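Monitoring notebook, 29th June

SNMP clear-out, day two. Still going, and it's already messier than I told Hideaki it would be.

Quick recap for anybody reading this who wasn't in the Oshima building yesterday. We've had the same read-only community string on everything since before I joined, it's in the old setup guide, it's in two people's shell histories that I know of, and it goes over the wire in plain text every time the poller asks a switch how it's feeling. The job is to get every device on the list talking SNMPv3 with a proper user, proper authentication and proper encryption, and then to turn v1 and v2c off altogether. There are 83 devices on the list. I printed it out so I could cross things off with a pen, which is childish but very satisfying.

Started with the core switches this morning as they're the ones I actually understand. Config went in fine. The pattern I've settled on is one view (system, interfaces, the environment bits, nothing else), one group tied to that view at the encrypted level, one user in the group. No write view at all. Osamu Yagi asked if we should keep a write user "just in case" and I said in case of what, and he thought about it for a bit and said fair enough. Nothing we run ever sets anything over SNMP. If we need to change a port we log in and change the port.

Passphrases: two per device class, one for authentication and one for privacy, never the same one twice. The standard lets you go as short as eight characters. We're going much longer, but see below about the door controllers, grr.

First real snag was Kuden. That's the poller, for those who only know it as "the graphs". I put the new user in, tested with a one-off walk from the command line, lovely, everything came back. Then I switched the proper polling job over and half the graphs went blank. It took me far too long to spot that the polling job reads its settings from a different file to the one the command line tools use, and the different file still said authentication only, no encryption. The group on the switch refuses anything unencrypted (as it should!) so the poller got an error back and wrote down nothing. One word changed in one line, restarted, graphs came back. Wrote it on the sticky note on the monitor so that I don't do it a third time. Yes, I'd done it once before, in February, on the test bench.

Second snag is more interesting and I want to get it down while I remember it.

The little Linux boxes that sit in the comms cupboards at Sorimville were all made from one disk image. Lụa built the image and it's a good image, I've no complaints. But the SNMP agent makes itself an engine ID the first time it runs and then saves it in its state directory, and the image was taken after the agent had been started once. So every box in every cupboard has the same engine ID. With v2c you'd never notice. With v3 it matters a lot, as the engine ID is how the two sides agree who's who, and it gets mixed into the keys, and the poller keeps a note of how many times each engine has booted and what its clock says.

What that looked like from my chair: box one polls fine. Box two polls fine. Then box one fails with a "not in time window" error. Then box one's fine again and box three fails. Round and round. I had a whole theory about the clocks being out and I'd got as far as checking the time servers, which were perfect. Nanami looked over my shoulder, asked why all the hex strings in my debug output were identical, and wandered off to get her lunch. I owe her a coffee at least.

The fix, for the record:

Stop the agent.
Move the saved state file out of the way (don't edit it while the agent's running, it writes it back out when it stops and you lose your change).
Put the user creation line back in, as the old user's keys were made with the old engine ID and they're no good now.
Start the agent.
Check that the engine ID is different from the one next door.
Clear the cached entry on Kuden, or just restart the polling job.

I've done the cupboards on the ground floor and it has worked on each one. Lụa is going to redo the image with the agent never started, and add a first-boot step to make the user. Until then please don't clone any more of them. If you must, tell me.
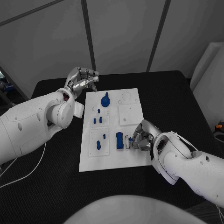
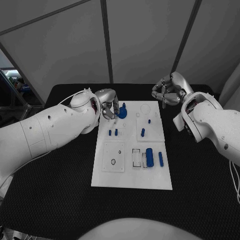
Does moving to SNMPv3 mean opening a different port on the firewall?

The port stays the same. Polling is still UDP 161 whichever version you use, so an existing rule that lets the poller reach the device will carry on working. Traps go to the next port up, same as before, and we hardly use those.

I wrote that out in full as I've had it from three people since yesterday and I'd like to be able to point at it. While I was in the firewall rules, though, I had a good look at who's allowed to reach that port and it was a much wider set than it should be. The rule between the office network and the switch management network said "any" for the source. I've tightened it up to Kuden and the jump host. Osamu Kaneko approved the change before lunch and I put it in straight after, and so far the only thing that's complained is a laptop that turned out to have an old trial copy of some mapping tool on it, happily knocking on everything it could find. Removed the tool. Laptop's owner had no idea it was still there.

Right, the door controllers.

These are the Kaltar ones, the grey page in the asset list. They say they support SNMPv3 on the settings page, and they sort of do. The passphrase box accepts as much as you like to type, shows you a green tick, and then keeps only the first 12 characters. No warning. So my nice long passphrase went in, got chopped, and nothing could log in with it. I only worked it out by trying shorter and shorter ones on the spare unit until it answered, which is a silly way to spend an afternoon but there you go. I've asked their support if it's a known fault and whether newer firmware fixes it. Auto-reply so far.

Choices for those, as I see it:

Live with a short but random passphrase, used on the door controllers and nowhere else.
Turn SNMP off on them and just check they're alive with a ping.
Wait for support and leave them on v2c for now.

I don't like the last one. I'm leaning towards switching it off. The only thing we graph from them is uptime, and I've never once seen anybody look at it. Hideaki looks after the doors though, so it's his call, and I've left him a note. If he wants the graphs then it's the short passphrase plus a rule so that only the poller can get at them.

Also on the door controllers: they'll only do the older hash and the older cipher. Everything else on the list can manage SHA-256 and AES so that's what it's getting. Another mark against.

The UPS cards were a pleasant surprise. I'd been dreading them. The web page is hideous but it took the user first time, and it let me limit access by source address without any fuss. The one odd thing is how slow they are on a full walk, slow enough for the default timeout to give up halfway. I've set those to poll every 600 seconds with a longer timeout and asked for only the values we use (battery charge, load, on mains or not). Graphs are a bit coarser. I can live with it, a battery test still shows up clearly.

Bits and bobs to remember:

The v3 user on the switches doesn't show up in the normal running config listing. It's there! You have to ask for it with the SNMP user command. I panicked slightly and added it twice.

If you swap a switch for a spare, restoring the old config isn't enough. Spare has its own engine ID, the keys won't match, and you need to create the user again. Adding this to the swap checklist tonight.

Changing the engine ID on a live device kills all its users. Don't do it in the middle of the day. (I did it in the middle of the day. Only the lab switch, luckily.)

Old community string is now gone from the setup guide and from the wiki. Still in the wiki's page history, and I don't have the rights to purge that. Kaneko-san does, have asked.

Printers: not started. I'm told the ordering system reads toner levels over v2c with the string "public", so somebody needs to find out whether it can do v3 before I touch them. Yagi-san says he knows who set it up.

Tomorrow: rest of the Sorimville cupboards, upstairs ones first as I've got the key until noon. Then turn v2c off on the core and leave it overnight with the denied-request log switched on, so we can see who's still asking with the old string. Bring the long console cable, the short one doesn't reach the top shelf.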